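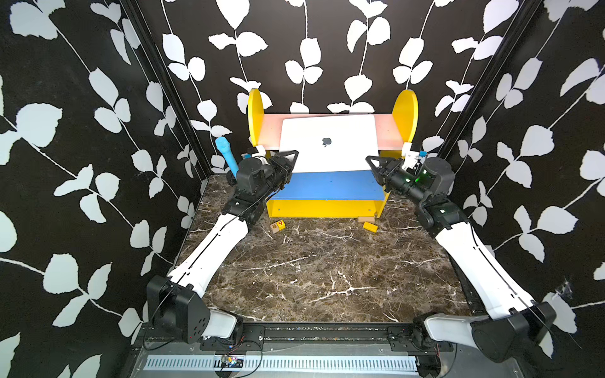 Fakon
Did you fix the start position, or does the laptop move between trials? Without this it is hard to help you.

Stistgate
Sorry, I should have written it. I am testing a two-arm policy which must handle a laptop on a small toy bench. It was trained with 200 demonstrations. The start position changes a little each time. With all cameras I get 124 good trials out of 200, and without the wrist cameras the result is much worse.

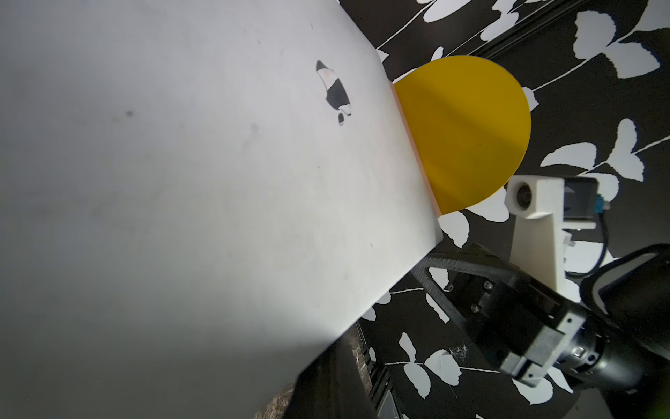 My problem is how to report this. Is one training run enough, or must I repeat it with other seeds? Each run takes roughly 6 hours – so I would like to avoid too many. 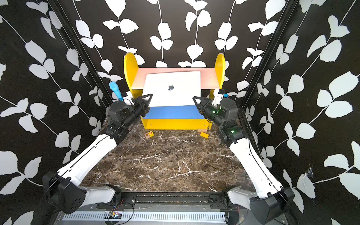 Thakur
One run is not enough, I am afraid. Train at least 4 seeds for each camera setting, test them from the same list of start positions, and give the spread together with the mean. Please also write down what you call a good trial before you begin.

Uvance
just use more demos, worked for me

Stistgate
Thank you, Thakur. I will start the seeds on Saturday – the list of positions is already made.

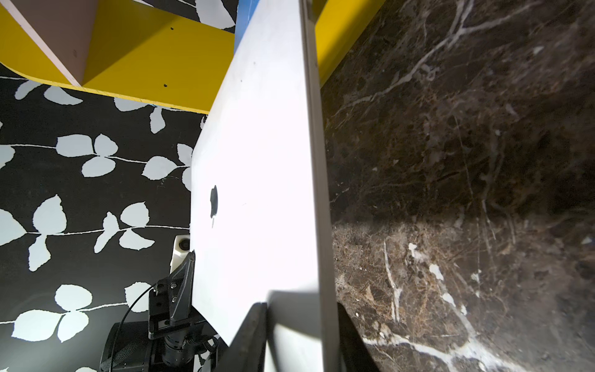
Wrist camera view, gripper at the laptop.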